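Speaker notes - "The table comes first"
Cavadow Makers' Evening, 20 Jul 2022

(Wait for the chairs to stop scraping. Say good evening. Thank them for the tea.)

Good evening, everybody, and thank you for having me. I was asked to come and talk about workrooms, and I said yes very quickly, and then I went home and realised I only know one thing about workrooms, and it is tables. So tonight is about tables, and what ends up on them, and how you get it off again. If you were hoping for storage, I am told there is a very good talk on storage in August.

I should say where I'm coming from. I have looked after the shared workroom at Melireck for 8 years now. Before that I had a corner of the building at Erine, which was mostly damp. Both places had plenty of shelves and cupboards and good intentions, and in both places everything of any use happened on one big table. People walk past the benches, past the desk by the window, past the perfectly nice trolley, and they put their things down on the big table. I used to fight this. I made signs. I don't make signs any more.

(Pause here. Somebody usually laughs about the signs.)

So my first point is to give in and let the table be the middle of the room. Buy or build the largest one you can get through the door, and measure the door first, please, and the turn in the corridor after the door. We had one stuck on the landing for a whole weekend at Erine and people were climbing underneath it with their coffee.

My second point is to have it white. I know. Everyone says it will show the dirt, and it will, and I have come round to thinking this is the best thing about it. On our old brown table you could lose a screw for a month. You could put a clean sheet of card down on what you thought was a clean surface and pick it up with a thumbprint of something on the back. On a white top you see the crumbs, you fetch the brush, and you get on with your evening. A grid is lovely too, if you can have one, even a faint one. I like to be able to lay a strip of paper down and see straight away that it's crooked.

(Slide. Give them a moment with it.)
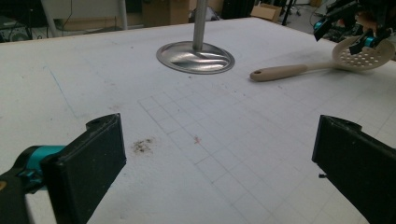

Now, sweeping. I have strong feelings about sweeping and I'll try to keep them short. Dry first, always. If you go at a little heap of dark crumbs with a damp cloth you'll have a brown smear the length of your arm and you will be rubbing at it until supper. Use a soft brush and a bit of stiff card, or just the card if the brush has wandered off. Bring it all towards you, in one direction, over the edge and into the pan. Then the cloth, wrung out properly, and then leave it alone to dry before anybody puts paper on it.

Pen lines are another matter. With most of the surfaces I've met, a biro mark will fade a bit and then stay with you for life. I have tried soap, and I have tried the pink rubber, and somebody from Liyanage once lent me a special paste that took off the mark and also the shine. These days I let the pen lines be. A table with a few lines on it has been used, and people are less frightened of it - I noticed that when our first white top was new, and visitors kept their elbows in their laps.

(If running late, skip to the part about stands.)

A word on things that stand on the table. Anything tall with a heavy base, a lamp or a post or what have you, goes towards the back, and it wants a base with some weight in it. A raised rim round the base is handy in one way, as it catches the odd pin, and a nuisance in another, as it catches the odd pin. Run a cloth round the inside when you do the rest. Polished metal shows every finger, so dry it off straight after.

And please lift, don't drag. I say this to everyone who comes through our door. Dragging one gritty base across a table does more harm than a year of ordinary work.

Money, briefly, as someone is bound to ask. Our present top cost 649 pounds, and there was a quote for a much grander one at roughly 3000, which I kept in a drawer and looked at now and again. I'm glad we went for the plain one. If we scratch it badly we can turn it over.

Last bit, and then there's cake. At Melireck we give the table 3 minutes at the end of every session. Everyone stops, everyone who's still in the room takes a brush or a cloth, and whatever belongs to somebody goes back in that somebody's box. It doesn't get the whole room tidy, and the rest of ours is often in a fair old muddle, but you come in next time and there is a clear place to begin.

(Questions. Repeat each one for the back row. Remember to give the laser pointer back.)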